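Learning to Sort Fruit from Remote Demonstrations
Final Project Report, Robotics Laboratory Course
Prepared by Crescencio Cuesta
January 2021

4. Collection of Demonstrations

Demonstrations were recorded between November and the end of the term. One student operated the two arms through the Clollport remote control station while a second student reset the fruit and kept the log. Each operator completed 15 practice runs before any recording was kept. The final set holds 131 demonstrations, of which 67 involve apples and the remainder oranges.

Runs were rejected when the operator paused for a long period or when a fruit was dropped outside the work area. Early recordings showed that operators differed in how they approached a crowded tray. Some lifted the nearest piece first, and others cleared a path from the side. The written procedure was therefore revised to require that the outermost piece be taken first.

Wrist camera views were saved with the joint positions of both arms. The views were not rotated before training, and the same orientation was kept for all tests reported in Section 5.

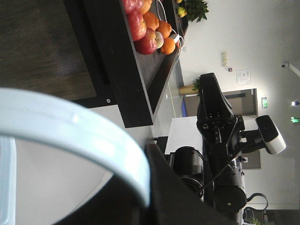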